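4.2 Re-releases and the returning player

The interviews described in Section 3 were coded a second time to isolate passages where players spoke about games they had already finished on older hardware. Of the 43 people interviewed, most owned at least one title in two versions, and several owned three. We use "port" for a game moved to new hardware with its content largely unchanged, and "remaster" where art, audio or controls were reworked. Players did not keep the two terms apart, and neither did the storefronts they bought from, so the distinction is ours.

Three of the games discussed most often were Hirora, a farming and exploration game first sold for a handheld console; Brovcombe, a detective game set in a seaside town; and Onetti, a platform game with two-player support. All three had been re-released on current consoles within the period covered by the survey. Hirora came back as a straight port, Brovcombe with redrawn backgrounds and a new hint system, and Onetti with online play added to what had been a couch co-op game.

The survey drew 410 usable responses. Respondents were asked whether they had bought a re-release of a game they already owned, how far they had played into it, and what had prompted the purchase. The last of these was an open field, and Mendoza and Polat coded the answers separately before comparing their lists. Disagreements were mostly over answers that named both price and nostalgia, which were finally entered under both headings.
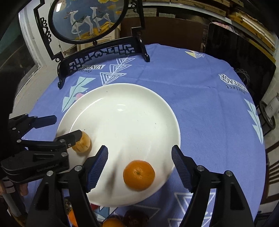
Portability was the most common prompt. Players who had first met Brovcombe on a television wanted it on a device they could take on the train, and they were willing to pay close to full price for this. Improved graphics came up less often than we expected, given how heavily they figured in the marketing. One interviewee, a nurse who played mainly after night shifts, said she had turned the redrawn backgrounds off within the first hour and left them off. She remembered where the clues were by the colour of the old wallpaper.

Control schemes were a frequent source of complaint. Hirora had relied on a second screen for its map and inventory, and the port folded both into a pause menu. Returning players noticed this at once. New players did not mention it at all, although they did describe the menu as slow. Katene (this volume) reports a similar split among players of older strategy games, where the people who had learned the original interface were the least patient with its replacement.

Figure 3 sets out the order in which returning players took up the parts of a re-released game. The bars run from the opening chapter on the left to post-game content on the right, with returning players in the darker shade and new players in the lighter.

Figure 3. Share of players reaching each stage of the re-released version, by previous ownership. Survey data; the co-op stages in Onetti are excluded.

The drop after the opening chapter is steeper for returning players than for new ones. Many had bought the game, played an evening or two, and put it down satisfied. We would caution against reading this as disappointment. When asked directly, these players tended to rate the purchase well — they had wanted to own a working copy, and now they did. Duman has argued for a category of "shelf play" to cover this behaviour, and our interviews give it some support.

Play sessions were also logged for a smaller group who agreed to install the tracking software. The log contains 1785 sessions across the three games. Sessions shorter than 15 minutes made up a large part of the Hirora total and a small part of the Onetti total, a difference that follows from the design of the two games. Hirora saves at the end of each in-game day, while Onetti saves only between worlds. Players of Onetti often described sitting down with a set block of time in mind, usually on a weekend, and usually with the same partner they had played with years earlier.

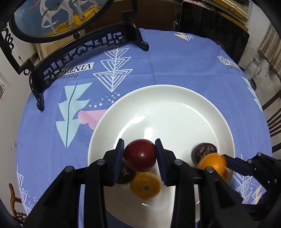
Did owning the original make players more likely to finish the re-release? Previous owners were less likely to finish Hirora and Brovcombe than new players were, and the co-op stages that make up much of Onetti were left out of the comparison.

That exclusion needs some explanation. Completion in Onetti is recorded against the host's account, so a guest player may see the whole game and leave no trace in the log. Montes tried to recover guest sessions from the controller records but the results were too patchy to use. The interview material on Onetti is therefore treated separately in Section 4.4, together with the Aydoğan save-transfer tool, which a number of players had used to carry their old files across.

Save transfer matters here for one further reason. A player who imports a finished file can open post-game content immediately, and the survey did not ask about imports. Some of the returning players on the far right of Figure 3 may have arrived there without playing the chapters between. We could not separate them from the rest, and the bar for post-game content should be read with that in mind.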